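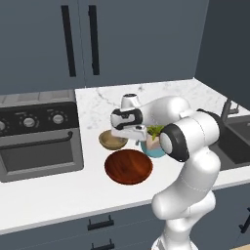 Pre-Session and Post-Session Inspection Checklist
Remote Demonstration, Simulated Kitchen (Kanaan layout)
Nultberg Training Lab

Inspector: Tsegereda Jemal
Inspected: 4th February
Task: Operator guides the arm by hand controller to grasp a small bowl on the counter and move it
Software: Lendilance operator console

Mark each item OK, FIX or N/A. An item marked FIX needs a comment. Items marked FIX in Section A stop the session. Items marked FIX in Sections B to E may be carried over if the comment says who will clear them.

SECTION A. OPERATOR STATION

A1. Chair, desk and screen adjusted for the person who will be driving.
OK

A2. Hand controller cable clear of the chair wheels and the walkway.
FIX – cleared before start
Comment: Cable was lying across the walkway again. Moved it behind the desk and taped it. The tape is temporary. I have asked for a floor cover.

A3. Hand controller straps and grips clean and undamaged.
OK
Comment: Wrist strap is worn at the buckle but holds. Replace before October.

A4. Stop button on the console works. Press it with the arm moving and confirm that the arm holds its position.
OK
Comment: Tried it twice, once at low speed and once at full speed.

A5. Station is set to the simulator and the link to the bench arm next door is switched off.
OK
Comment: Checked at the switch as well as on the screen. The screen label is small and should not be the only check. Please keep doing both.

A6. Operator has signed the rest break sheet.
OK

SECTION B. SCENE

B1. Kanaan layout loaded, correct version showing in the console.
OK

B2. Task objects rest on the counter and do not sink into it, float or shake after reset.
OK
Comment: Reset the scene several times. The large wooden bowl shook slightly on one reset and then settled. I could not make it happen again.

B3. Room to open the gripper around the object to be picked up.
OK, with comment
Comment: The small bowl sits close to the larger bowl and the potted plant. New operators tend to come straight down between the small bowl and the plant and then slide sideways. Have them line up over the bowl while the fingers are still above the rims, then lower. If the plant is bumped, the demonstration is kept but gets the contact tag.

B4. Fixed items checked for collision shape (cabinet handles, faucet, sink rim, appliance).
FIX
Comment: See notes under C4 for the appliance. The rest passed. The sink was checked by lowering the closed gripper into a basin and touching the floor and walls at low speed.

B5. Lighting set to the standard preset.
OK

SECTION C. ARM AND GRIPPER

C1. Arm starts from the home pose with no joint near its limit.
OK

C2. Arm follows the hand controller in the right direction on every axis.
OK
Comment: Someone had left left-right mirrored from a previous session. Set it back. The saved profile still has the old setting, so load the default profile and not the last one used.

C3. Gripper opens and closes fully on the trigger.
OK

C4. Arm can travel the full length of the counter without passing through anything.
FIX – carried over, Radcombe to clear
Comment: Fine from the oven to the sink along the back. Along the front, the wrist passed through the white handle on the countertop appliance. The handle sticks out past the front edge of the counter, and its collision shape seems to stop short of that. Radcombe built the asset and has been sent the log. Until a new version comes in, keep the arm off that part of the counter and do not record any task that uses the appliance.

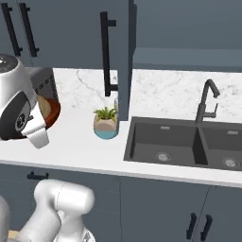
Page 2 of 5

C5. Views checked, including with the arm low or out to one side.
OK
Comment: In some views very little of the arm shows. Operators should confirm where the gripper is in the main view before they move.

C6. Small or see-through objects can be made out on the operator's screen.
FIX – carried over, T. Jemal
Comment: The clear glass bottle behind the plant is hard to see against the marble. Two of the operators did not know it was there until I told them. Harmless for the bowl task. For any task that reaches behind the plant, turn on object outlines on the operator's screen only and leave them off in the recording.

SECTION D. RECORDING

D1. Enough disk space for the session.
OK

D2. Test recording plays back with the arm motion and the video in step.
OK
Comment: First test lagged. Restarted the console and the second was good.

D3. Demonstration counter matches the number of files in the folder.
OK
Comment: Folder stood at 1,235 before the session and went up by 18.

D4. Failed attempts are saved and tagged, not deleted.
OK
Comment: A dropped bowl is still a usable recording if it is tagged. One operator was deleting drops out of habit. Spoke to her and recovered the files.

SECTION E. CLOSE-OUT

E1. Arm returned to the home pose and scene reset.
OK

E2. Controllers wiped down and back on charge.
OK

E3. Operator asked about eye strain, dizziness or a sore wrist.
OK
Comment: One report of a sore wrist after about 5 attempts in a row without a pause. Lowered the armrest and she carried on with no further trouble. I would like the break reminder in Lendilance switched on by default.

E4. Carried-over items copied to the front sheet.
OK
Comment: B4 and C4 are one fault and go down as one line. C6 goes down separately. Floor cover from A2 added by hand.

Result: Cleared for the bowl task only.
Signed: Tsegereda Jemal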